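How to Walk Off a Big Lunch in Dikthorpe

1. Pick the right surface
Leave by 4 and take the reddish-pink path beside the gray road. Your shoes will have opinions about asphalt, so stay on the smooth side of the dividing strip.
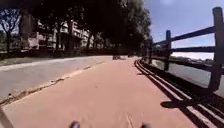
2. Aim for the shade
Give yourself 30 minutes out, then turn around, however well you feel. Overconfidence is how people end up at the Giraldo bakery – again.

3. Stretch when you get home
Hold each calf for 30 seconds. Sitting down first is a mistake you will make only once, or in my case every February.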